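Denim Sorting and Folding: Gallery

The Tirkasora textile collection holds 648 items of everyday clothing, the greater part of them jeans and work trousers. 

Dark denim, close view. Deep indigo cloth with fine greyish-blue speckling, laid on a white surface.
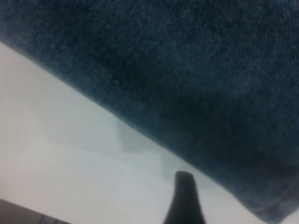
Garments are folded once along the leg and once across the knee, with hems left as they were received. Cuffs are not unrolled. Any loose thread is noted on the item card and is not trimmed.

Folded items are stored flat, 8 to a shelf, with the darkest cloth kept apart from lighter washes. Shelf lists are revised each November.

Requests to view the collection should be addressed to Uchenna Ogundipe, Collections Office. Page last revised May 17, 2019.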